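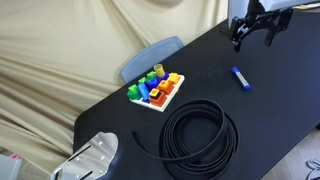 3 min read

Lastitz word list – README

Spoken word list for kitchen and household terms, collected from people who grew up in or near Lastitz and mostly moved away. Text only for now. Audio is a seperate thing, see further down.

Maintained by Weidong Jia and Rosaura Llanos. Last full pass 2022-11-10. Small fixes go in whenever.

What's in it

3000 entries, one per line, tab separated. Columns in order: headword, spelling variants, part of speech, gloss in English, speaker code, remark. Remark is empty for most lines. UTF-8, no BOM, please keep it that way – the last merge with a BOM broke the sort and it took an evening to find.

2000 of the entries have been checked by a second speaker. The rest have a 0 in front of the speaker code. Don't quote those in print without asking us first.

Speaker codes run from 01 to 43. There is no key to the codes in this folder and there won't be one. A few speakers asked for that and it was simpler to do it for everybody.

Files

words.tsv – the list
variants.tsv – spellings only, points back to words.tsv by line number
notes.txt – long remarks that didn't fit, messy
old/ – version before the Garitetti spelling, kept for comparison, don't edit

Spelling

We use the Garitetti spelling. Yes, it's ugly for long vowels. It does keep the two kinds of L apart and the older spelling doesn't. If a speaker wrote a word down themselves, their spelling goes in the variants column exactly as written, capitals and all.

Hyphens: only in real compounds. Etiva (the sorting script) treats a hyphen as a word break and will file the second half under its own letter. 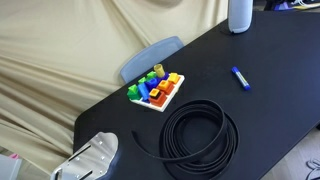 Table with backdrop and chair.

Loan words

Marked L in the remark column. Most came in through traders and are plain enough. Some we are unsure of. Hầu turned up on one sheet as a nickname, not a household word, so it is out of the list but still in notes.txt with its marks. Please don't strip diacritics when you export, we can't put them back by guessing.

Known problems

- Pots and lids are a mess. Four words, every family splits them differently. Glosses say "pot (small)" etc. but one person's small is another's middle.
- Verbs for stirring are under S in the English gloss and should be under the headword. Half moved.
- Lines 900 to the end of that letter have the gloss and remark columns swapped in some older copies. If yours does, get a fresh copy.
- Plurals. Given only where the speaker offered one. Missing plural doesn't mean there isn't one.
- Swear words are in. Filter on the remark column if this is going to a classroom.

Adding words

Paper is fine. Write one word per slip, big, with the speaker code on the back. Ask "what did you call this at home" and not "what is the word for this" – the second question gets you the schoolbook answer nearly every time. Write it down before you talk about it. Arguments between siblings are welcome, record both sides.

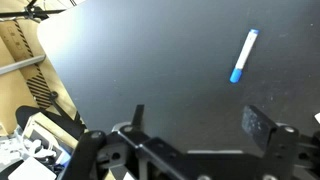
Blue-capped marker, tabletop.

Send new words to Rosaura, corrections to Weidong. Not both in one file please, we end up with doubles.

Audio

Recorded for part of the list, not released. Two families want to listen first and that is still going on. File names will follow the line numbers in words.tsv, so dont renumber.

Use

Free for teaching, study, family use. Name the list and the version date. For anything you sell, write first. We've said yes before.

To do

Finish stirring verbs. Bread section from speaker 17's second notebook. Decide about pots.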